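3.2 Edge conditions on the Ernen lane

The second survey section follows a narrow paved lane with a different boundary on each side. On the left, a tall panel fence stands behind a low curb, which holds the edge of the pavement in a straight line. On the right there is no curb. The lane meets a sloping verge of dry, overgrown grass, and the asphalt has crumbled into a broken, rocky margin (Figure 2). Following the Alard classification, the two sides were recorded separately, and the right side was placed in class 4. 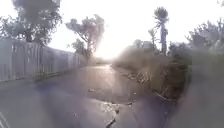 3.3 Surface wear and roadside trees

Wear across the width of the road was recorded apart from edge loss. The surface is uneven and weathered, with specks of gravel and a few darker blotches. A faint, lighter strip runs along the middle. Large trees grow close to the road in places, and one spreading tree stands in the grass a short distance back from the edge, near a single-story white house. Root growth was not measured in this study. Shade was noted at each survey point, and low-sun readings were repeated in November.

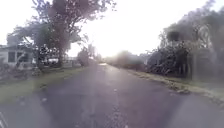

Residents consulted under the Umo program held that the verge should be repaired before any resurfacing, as new asphalt laid over a loose margin would fail at the same points. Başaran replied that drainage on the upper slope must come first. The maintenance schedule in Section 4 allows for both positions and assigns the verge work to phase 2.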